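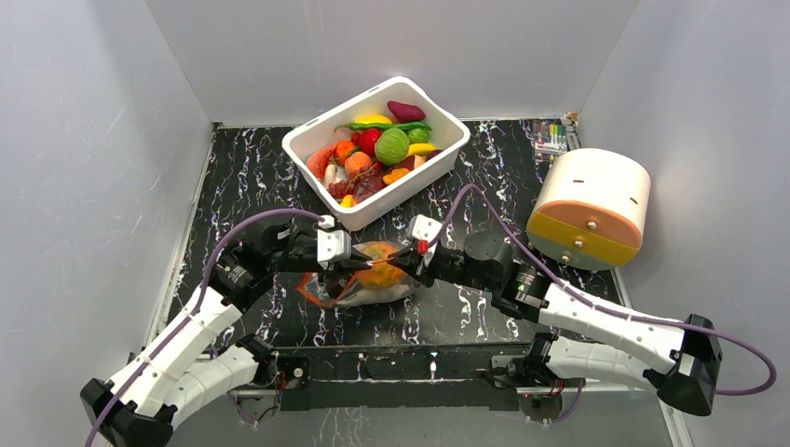 Play food bin at the back of the surface, small clear-covered package in the right corner.

Home Checklists Play Materials Seating Outdoor Contact

Play Food and Surface Checklist, with comments
Reading time: 7 min
Last updated: September

Completed by Saskia Ashby. Read over by Vaughan Maihi.

This list covers the toy fruit and vegetables, the white bin they are kept in, and the black marbled surface with the pale panels on three sides. Mark each line OK, FIX or REMOVE. Write a comment for anything other than OK, and for anything the next person should look at again.

PART A. SURFACE AND PANELS

A1. Surface free of chips and raised edges. OK.
Comment: Run a flat hand along the front edge as well as looking. The white veins in the pattern make a hairline crack hard to pick out by eye.

A2. Surface clean. OK.
Comment: Wiped with a damp cloth and mild soap, then dried with a second cloth. No spray polish. It leaves the black too slick and the bin slides.

A3. Panels upright and firm at the corners. OK.
Comment: Pushed each one at mid-height. No movement.

A4. Panels clean. FIX.
Comment: Smudges and scuff marks, more of them on the left panel than on the others. Cosmetic only. Try a melamine sponge on a low corner first.

A5. Joint between panels and floor free of crumbs and small parts. OK.

PART B. BIN

B1. Rim smooth all the way around. OK.
Comment: The rim is wide and rounded. Check it with a thumb, including the underside.

B2. No cracks in walls or base. OK.
Comment: Emptied it and pressed the base from inside. The old Lutero bins split at the corners first, so start there.

B3. Bin not overfilled. FIX.
Comment: Grapes were spilling toward the front rim. Nothing should sit above the rim except the cabbage, which will not go lower whatever you do with it. Move the extra pieces to the spare bin on the shelf.

B4. Bin stable when a piece is pulled from the bottom. OK.

PART C. TOY PRODUCE

Take everything out and go through it piece by piece. Small pieces go through the parts gauge.

C1. Round pieces (tomato, lemon, lime, peach). OK.
Comment: Squeezed each one along the seam. The lime is the smallest of these and did not pass through the gauge.

C2. Long pieces (chili pepper, sweet potato, carrot). OK.
Comment: Bend the chili pepper gently and look for whitening at the bend. None this time.

C3. Cut pieces (orange slice, red pepper segment). OK, look again next time.
Comment: The flat faces pick up grit. If a cut piece has a fastener pad, pull on it. Loose pad means REMOVE, no regluing.

C4. Grapes. FIX.
Comment: Tug every berry on its own, firmly. One on the underside turned in its socket. It held, but the bunch is set aside until it has been tested again.

C5. Garlic. OK.
Comment: Wash it more often than the rest. White shows everything.

C6. Paint and coating. OK.
Comment: Rub with a damp white cloth for a slow count of 9. No color on the cloth.

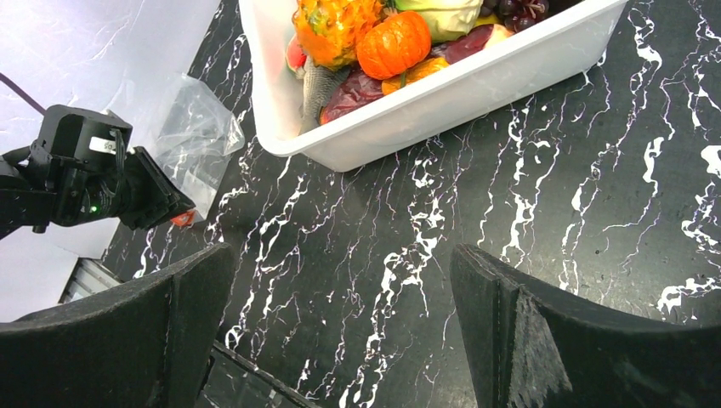
Wiremu Kereama asked whether the dragon fruit should be on the list at all — he thinks the pointed tips are too stiff for the youngest children, and he would rather see it go in the older room. He also wants the fish checked for sharp fins every time, with its own line.

Reply from Saskia: Agreed on the fish, added as C7. The dragon fruit stays on the list for now and is added as C8. I pressed the tips against the inside of my wrist and they gave. If one stops giving, the piece comes out.

C7. Fish. OK.
Comment: Felt along the fins and the tail, both sides.

C8. Dragon fruit. OK, look again next time.
Comment: See above. Check the points one at a time.

C9. Pumpkin. OK.
Comment: Pull on the stem. Anything that turns or lifts is REMOVE.

PART D. OTHER ITEMS NEARBY

D1. Small packages with clear covers. OK.
Comment: One in the back right corner. Check that the cover is not split and the edges are not sharp. It should lie flat if it is not being used.

D2. Objects that can roll. FIX.
Comment: The white cylinder with the peach-pink front was on its side near the package. Stand it up or put it away. If a screw sits proud, note it here.

D3. Loose cables clear of the walking area. OK.

PART E. AFTER THE CHECK

E1. Let washed pieces air dry on a rack before they go back in the bin.
E2. Put set-aside pieces in a sealed bag with the line number on it.
E3. Replacement grapes can be ordered through Sarno. Ask for the one-piece molded kind.
E4. Initial the sheet and leave it in the folder.

Vaughan's note: A4 can wait. B3 and D2 to be done before the next session, C4 when the gauge and pull tester are both free.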